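Kirton Fingertip Pad Inspection Kit
For two-finger parallel-linkage grippers
Item 1488 | Sold by Skeltska | In stock

Every shop has a written rule about gripper pads. It usually says "inspect regularly," and it usually means "inspect after something lands on the floor." The Kirton kit is for people who would like a better rule and would prefer not to write it themselves.

Inside the pouch you get a laminated wear chart, a go/no-go thickness gauge, a torque driver preset for finger screws, a pad of log sheets and 2 sets of replacement pads with adhesive already applied. There is also a pen. It will be gone by Thursday, so we sell those separately too.

What the chart covers

The wear chart sorts pads into three grades. Grade A is clean edges and full thickness. Grade B is fraying or tearing at the edges with the gripping face still flat, and it means the pad goes on the replacement list and gets a look every shift. Grade C is any bare finger showing on the gripping face, any lifting corner, or anything that makes the operator say "huh." Grade C stops the cell.

Tips go first. Open cardboard cartons are especially good at this, with all those flaps and cut edges waiting for a finger to come in a little low. If your robot picks from or packs into cartons, start at the tip and work down, on both fingers, with the gripper fully open and the arm in a safe stop. Reading a pad through the guard from across the aisle does not count, however good your eyesight was at the interview. 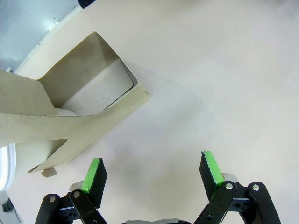
Green pads next to an open carton. Frayed at the left tip, ragged near the right: start your log entry here.

The chart was put together by Mareike Albers, our applications lead, who got tired of receiving emails with the subject line "is this bad?" It uses photos and short sentences. You can read it with gloves on.

How to use the kit

Lock out the cell following your own site procedure. Ours is very nice but it has no authority in your building.
Wipe the pads with a dry cloth.
Compare each pad to the chart and write down the worse grade of the pair.
Slide the gauge across the pad. If the no-go side passes, replace.
Change pads in pairs. A new pad facing an old one will shift your grip center, and you will spend the afternoon blaming the vision system.
Check the finger screws with the driver, then rerun your grip test at reduced speed before going back to production.

Allow almost 9 minutes for a full inspection. A pad change takes longer the first time.

Fits

Ziltar and Tian two-finger grippers with flat paddle fingers. It does not fit vacuum tools or three-finger hands, and trimming the pads to make them fit is how you get a Grade C on day one.

What it won't do

The kit does not replace your risk assessment, your integrator's manual or the standards that apply to your cell. It covers one small item on a long list, the one that tends to get initialed without anybody opening the guard.

Price: $59 per kit
Refill log sheets and replacement pads available under Accessories
Returns accepted on unopened kits. We do not accept used pads, and please stop mailing them to us.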